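By Thursday I'd been hunting for the little red cap most of the afternoon, and I was getting silly about it. I'd looked under the blotter, in both my shoes, in the sugar (don't ask). Four months of Aunt Jesa's things to sort, 186 envelopes, and the one thing I wanted was smaller than a fingernail!

So I went back to the white table and got my nose right down to it.
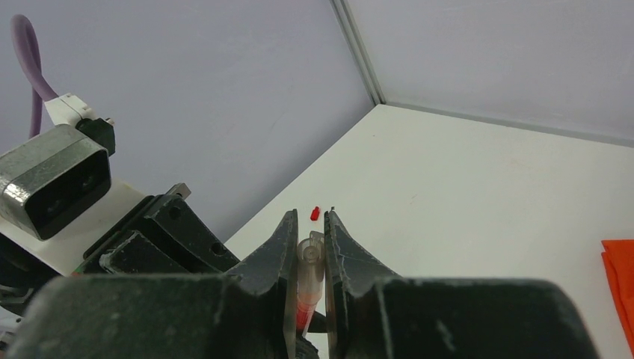
Elmarie called through from the hall that a tube with red in it was no use to anyone without its cap, and had I tried looking where I'd started?

I had not tried looking where I'd started.

"Found it," I yelled, much too loud, and then I just stood there grinning. Aunt Jesa had kept the red for nearly 2,000 letters, she used to say, and she never once let me touch it. I put the kettle on and went to find a clean envelope.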